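How to Oil a Timber Chopping Board (and Love It Again)

Posted in Kitchen, Care and Repair

If your favourite board has gone grey and thirsty, don't give up on it! Timber is wonderfully forgiving. I brought a camphor laurel board back from the brink in February, one I'd picked up at the Wollard market years ago, and the colour that came up under the oil made me call the whole family into the kitchen.

What you need

Food-grade mineral oil, 100 mL is plenty
Beeswax (optional, but it smells lovely)
Fine sandpaper, 180 and 240 grit
Two lint-free cloths
Half a lemon and coarse salt

Step 1. Scrub
Sprinkle the salt over the board and rub it in with the cut side of the lemon, working along the grain. Rinse quickly, wipe it, then stand the board on its edge overnight. Don't lay it flat to dry, as the underside stays damp and the board can cup.

Step 2. Sand
Start with the 180 and keep your pressure light. Once the knife marks have softened, wet the surface with a damp cloth, let it dry and go over it with the 240. The damp cloth lifts the little fibres so you can take them off now, and the finish ends up silky. I skipped this on my first board and it felt like a cat's tongue.

Step 3. Oil
Pour a small puddle in the middle and spread it out with your hand or a cloth. Do the ends as well! End grain drinks far more than the faces do, so keep feeding it until it stops going dull. Leave it for a few hours, wipe off whatever is sitting on top and go again. I do 2 coats on a board in regular use and more on a really dry one. 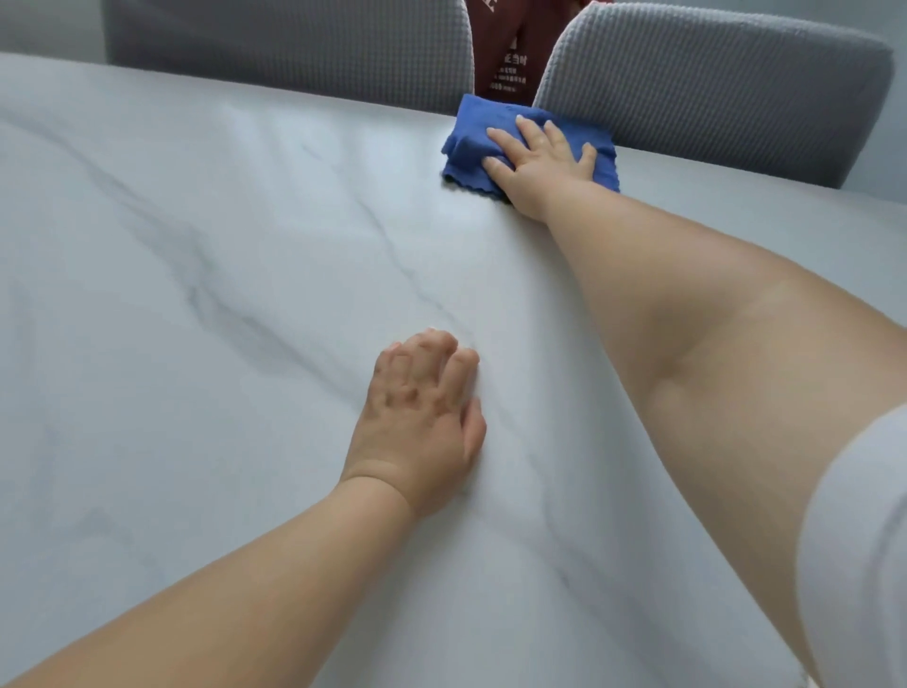
Step 4. Wax
Melt one part beeswax into four parts mineral oil in a jar set in hot water. Let it cool to a soft paste, rub on a thin layer, wait 20 minutes and buff. My neighbour Rhea Navarro adds a drop of orange oil to hers and I've happily copied her.

How often?
Flick a few drops of water on the board. If they bead, you're fine. If they soak straight in, get the oil out.

Please don't use olive or sunflower oil, they go sticky and rancid in the wood. And keep the board out of the dishwasher, even just the once.

Comments (2)

Everaldo Paiva
Does this work for bamboo too?

Reply from the author
It does! Bamboo soaks up less, so go easy on the oil and wipe it back sooner.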